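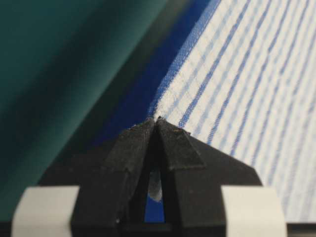 VARODBRIDGE, Aug 6, 2020

Striped cloth with a blue border! If you've been reading this newsletter for any length of time you know I can't walk past one. I have them in the kitchen, in the car, under the plant pots, and one very old one tied around the handle of the garden gate (it squeaked, now it doesn't). So when I sat down to write the linen cupboard piece I'd been promising since February, I knew which cloths were going to take over the whole page.

First, the border. People treat it as decoration and it is pretty, but I use it as a ruler. A woven border usually runs straight even when the rest of the cloth has gone wavy in the wash, so I line up my fold on the border and let the middle do what it likes. My mother lined up the corners. Corners lie! On an old cloth one corner has nearly always been tugged longer than the others, from years of being hung up by it, and if you match corner to corner you get a fold that twists and a pile that leans over to one side of the shelf.

So, how I do mine, for those of you who wrote in asking. Lay the cloth down with the border toward you. Smooth it from the middle out with the flat of your hand, going along the stripes and never across them, and give it a second to settle. Pick it up right where the border meets the stripes, one hand on each side, and bring that line up to meet its twin at the far end. Smooth again. Then fold it in half the other way, and in half once more if your shelf is narrow like mine. The blue edge ends up on the outside and you can see it from across the room, so you know what you're reaching for before you've got your glasses on.

I do think picking it up at the border matters, by the way. If you pinch in the middle of the stripes you pull the weave toward your fingers and get a little peak that has to be patted down again. The border on mine is woven tighter and puts up with being grabbed.

Now, Khalil Sabbagh wrote to tell me I'm wrong about all of this and that cloths should be rolled. He rolls everything, he says, and stands the rolls on end in a drawer at his place in Skirkham. I tried it for a week to be fair to him. It looks lovely on day one! By the third day I'd pulled out a few from the middle and the rest had slumped down and started coming undone, and I was back to a drawer full of spaghetti. Khalil, I suspect you have a smaller drawer and more patience than I do. If any of you are rollers and have a way to keep them standing, please write in and I'll print it.

The washing question comes up every time too. Blue next to white makes people nervous, and I understand, I once turned a whole load of pillowcases the color of skim milk. What I do with a new cloth is wet one corner of the border and press it hard between two bits of white rag. If the rag stays clean, in it goes with everything else. If there's any blue on the rag, the cloth gets washed with the jeans until it behaves. No fabric softener, please. It makes a cloth feel nice and then it just pushes water around the counter and won't soak up a thing.

Dry them on the line if you can, pegged by the border. I used to peg by the striped part and got those little pinched ears that no amount of smoothing gets rid of. I don't iron, though I know some of you do. Thérèse Sandhu irons hers while they're still a bit damp, wrong side first, and they come out like letter paper. She brought a stack over in February and I was afraid to use them. They're still on my top shelf.

When a border starts to fray (it will, usually at the end where the hem turns the corner) mend it right then. Don't put it back in the pile and think you'll get to it. Use blue thread if you have it, white if you don't, and take small stitches over the edge with the thread doubled. I put a saucer next to the folding spot for the ones that need a stitch: the needle lives in it, stuck in a cork, and the cloth goes underneath. Half the time I'll sit down and do it while the kettle boils.

And when the striped part goes thin in the middle, which is where mine always give out, cut along the border on both sides and save those strips. They make wonderful ties. I've got tomatoes held up with them this summer, and the jam jar covers from last year were tied on with them too, and they looked so good I was a bit smug about it. What's left of the middle goes in the shoe polish box.

A few of you asked where to find this kind of cloth now that the shop on the corner in Pravmont has closed. I've had my best luck in the baskets at the back of secondhand shops, where the table linens get all jumbled in with the curtains. Feel along the edge with your thumb. A woven border is flat on both sides. A printed one only has its color on the front, and it fades a lot sooner in my experience, though I wouldn't turn one down if the stripes were nice!

The pattern for the hanging loop is on page 8. It takes a scrap of tape and 2 lines of stitching, and you sew it to the border, near the middle, so the cloth hangs straight and you're not stretching out a corner every time you dry your hands. I've been going through my own pile adding them in the evenings, with the radio on. Next time I want to get into napkins, so send me your stains.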